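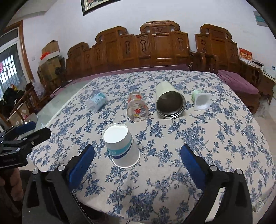 Dalia Liepiņa thinks the starter is sulking over the new flour, and I'm inclined to agree with her, bless it.

26th June. Third loaf from the Grelberg rye, and a better one than the last two, though the crumb is still tight and a bit gummy near the base. I gave the dough 291 g of water and let it sit a good while longer than I meant to (Mirko rang, and you know how Mirko is once he gets going about ovens!). Lovely smell, sour and a little like apples. Next time I'd like to feed the starter twice the day before, keep the salt the same, and bake 20 minutes with the lid on. Lino, if you're reading this, please leave the jar on the high shelf, it likes it up there.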